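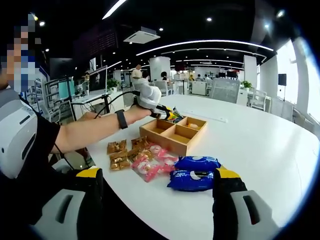 What should a student team buy first when it only has money for one round of equipment?
Spend it on the hand-held grippers and the parts that wear out, then see what is left for everything else. We did it the other way around in our first plan and had to redo the whole sheet.

Our project was to write an equipment plan for a sorting task, the kind where a robot learns to put mixed snacks into a divided tray by following what people do with hand-held grippers. We went in thinking it would be a shopping list. It was so much more fun than that! Every line on the list pulled on three other lines, and by the end of April we had argued over cable lengths more than over anything else in the course.

We started with a plan called Clustard (the name came from a typo in a shared folder and it stuck). Clustard put most of the money into a robot arm and left the grippers for later. It looked great on paper. Then we worked through what each person at the table would need, and saw that an arm with nothing to learn from would sit in its crate for most of the term.
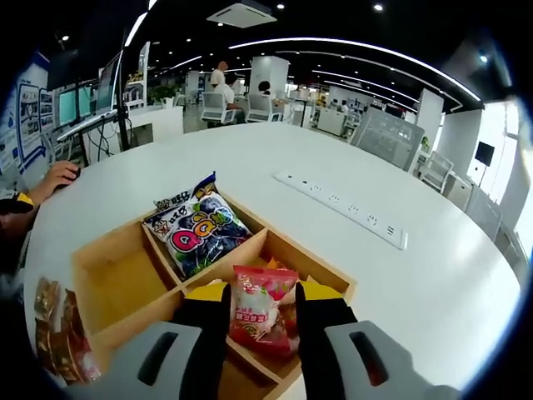 Figure 2. Divided tray with snacks in two of its compartments.

The second plan, Grasby, begins at the table. We listed what one working place needs before anybody can record a single pick:

2 hand-held grippers, so two people can work across from each other
1 spare set of finger pads for each gripper
Cables long enough to reach across the table without pulling
Power at the table itself, so nothing is plugged in across a walkway
A divided tray, plus one spare
Snacks in different sizes and wrappers

The snacks were the cheapest line and we almost left them out. Big flat bags, tiny twisted candies and slippery foil packets all ask for a different grip, and a budget that buys forty of the same packet gives you one kind of practice forty times. We put in 8 kinds. They also get crushed, so we planned to replace them halfway through.
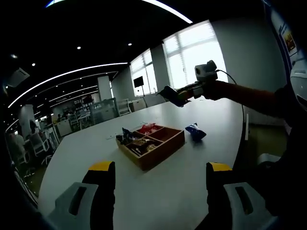
Jestcombe College | Student Robotics Club | Equipment Planning Team

Next came the question of how many working places to pay for. Our first number was 5, mostly because there were five of us. Emrys Price, who kept our spreadsheet, made a version where you could change that number and watch the rest of the page move, and we spent a whole afternoon just playing with it. Five places meant no spares at all. Two places left room for spare pads, a second set of cables and a small reserve for repairs. We went with two, and I still think it was the best choice we made.

We also compared buying new with borrowing. The Pramanik equipment pool at our college lends out tables, screens and power strips for a term at no charge, but the forms have to be in early and you can't count on getting the same items back the next term. So the plan borrows furniture and buys anything that touches the snacks.
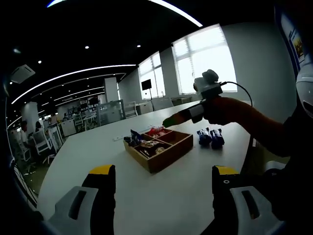
Cables got their own page in the final plan, and I'm a little proud of that page. In the first draft we had one line that just said "cables" with a guess next to it. What we needed was a length for every person, measured with the arm stretched out to the farthest point of the job. Someone reaching over the table toward the back of the box, with the cable curving up out of the device on top of the gripper and dropping behind the forearm, uses up more of it than you would think from looking at a gripper lying on a shelf. We added slack for that, and a clip to hold the loose part near the elbow.

A few things are still open. We never settled on a price limit for the robot arm, which now sits in year two of the plan. We would also like to find out how long finger pads last under daily use, as our replacement line is a guess and it is the one the club will notice first if we got it wrong. The spreadsheet is in the club folder under Grasby, with the old Clustard version kept on the second tab for anyone who wants to see where we began.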